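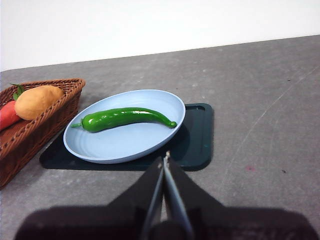
Curnent Word History Circle
Minutes of the meeting of October 28, 2019

Kuldeep Pandey took the chair and welcomed everybody warmly, especially the 2 new members, who had come all the way over from Zandholm and were given the good seats by the radiator. The June minutes were read and approved, once we had fixed the spelling of Štěpánek, which had lost both its hooks and its accent (the secretary is sorry, and has now learned where they live on the keyboard).

Word of the evening: "salary"
Mrs. Nanda gave the talk, and what a pleasure it was! She began with Latin salarium, which clearly goes back to sal, salt, and then went patiently through the old story that Roman soldiers were paid in the stuff. She has looked for an ancient writer who says so plainly and hasn't found one. Her own feeling is that the word meant an allowance of money from early on, and that the salt part of the story was filled in later by people who wanted it to make sense. Mr. Štěpánek wondered whether it might have been money for buying salt, and we went back and forth on this for nearly 15 minutes, very good-naturedly. 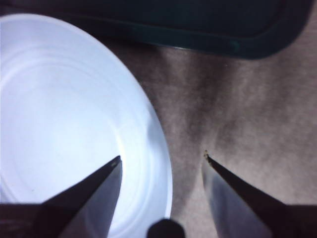
From there we wandered on to "salad," "sauce" and "sausage," all of which come down from the same salty root by way of French. Kuldeep asked about "cellar" in "salt cellar," and Mrs. Nanda explained that it has no connection with the room under the house. It comes from an old French word for a salt dish, so we have been saying "salt" twice all this time.

Library
The circle's shelf now holds 70 books. Members may borrow up to 5 at a time, and whoever has the second volume of the Latin dictionary is kindly asked to bring it back.

Next meeting
Mr. Štěpánek will speak on "companion" and its bread. Please send him any related words you would like him to look into, in whatever language you have them.

Kuldeep thanked Mrs. Nanda and closed the meeting.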